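Skundbridge Makers Forum
Home Boards Build logs Swap and sell Members
Search this board Go Advanced

Home automation and arms > Dishwasher arm, upper rack progress (and a gripper question)

wattle_and_servo wrote:
Right, long overdue update on the arm. For anyone new, I'm trying to get it to load and unload the dishwasher at our shared workshop in Skundbridge, which gets a flogging because forty-odd people drink tea there and none of them own a mug. The controller is a Hadgu board I got off the swap list, and the software is my own mess, which I've been calling Promamano.

Plates I've parked for now. I've spent most of May on cups and glasses in the upper rack, and I've logged 747 grasp attempts so far. Mugs are fine. Mugs are lovely! Glasses are where it all goes wobbly, as the depth sensor looks straight through them and picks up the wires behind.

So at the moment I'm going for the rim – one side of the gripper inside the glass, the other outside, then a gentle close.
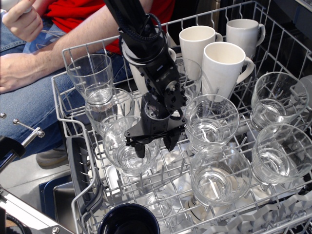
Rim grab on a glass at the front left of the rack. Mugs down the back.

My question is about fingertips. I'm on plain hard tips and I'm tossing up between silicone sleeves and something printed in a soft filament. Has anyone run either on glass for a decent stretch?

bolt_bucket wrote:
Nice looking arm. I'll be the grump though. Why rim and not the outside of the body? With the rim you're putting all your force on the thinnest bit of the glass, and if your centre is off by a few millimetres you're levering on it. I did a bar glass sorter years ago and the rim was where every single chip started.

Also your glasses are the right way up. Is that on purpose? They'll come out full of dirty water.

wattle_and_servo wrote:
On purpose, yeah. No wash cycles yet, it's only pick and place practice. Flipping them over is a wrist problem and I'm scared of my wrist joint.

As for the body grab, I tried it. Look how close the glasses sit to each other and to the tines. There's no room to get a finger down between them without shoving the neighbour over.

saltbush77 wrote:
I'm with the OP on the rim. Body grabs are great on a bench and hopeless in a full rack. For tips, go silicone sleeves. I printed soft ones and the layer lines went grubby and slick in a few weeks. Sleeves cost me next to nothing and I just swap them when they tear.

pelican_grips wrote:
Disagree on the sleeves, sorry! Mine rolled up off the finger every time I pulled out of a narrow glass. Cast your own pads and glue them in a shallow pocket so there's no edge to catch. Bit more mucking around but I got 1094 picks out of one set before I had to change them.

saltbush77 wrote:
Did you have a lip at the top of the finger? Mine's got a little groove the sleeve sits in and I've never had one roll.

pelican_grips wrote:
No groove. Okay, fair point, that would do it.

bolt_bucket wrote:
Still reckon you'll chip one. What's your closing force, and are you reading motor current or just driving to a position?

wattle_and_servo wrote:
Position only, with a current limit I set by feel on my own thumb. I know, I know. Proper current reading is next, the Hadgu board can do it but the docs are pretty thin on how.

ollow_nights wrote:
We've got the same board on the Ollow cart. The current reading is noisy as anything for the first moment after the motor starts, so throw those samples away and average the rest. I can post our code once I've cleaned the swearing out of it.

And what's the cable doing when you reach the far back corner? That coil near the top would worry me. Ours looked tidy as well until it snagged on a bracket.

wattle_and_servo wrote:
Yes please to the code, swearing and all. The cable's a bit tight at full reach, so I'm going to put in a longer one and clip it further up. I'll do grooved fingers with sleeves first and then a set of cast pads, same glasses, and put both sets of numbers up when I've got them.

bolt_bucket wrote:
Put the chips in the numbers too.

Page 1 of 1 2276 views Reply to this thread

Contact the moderators | Copyright Skundbridge Makers Forum | Back to top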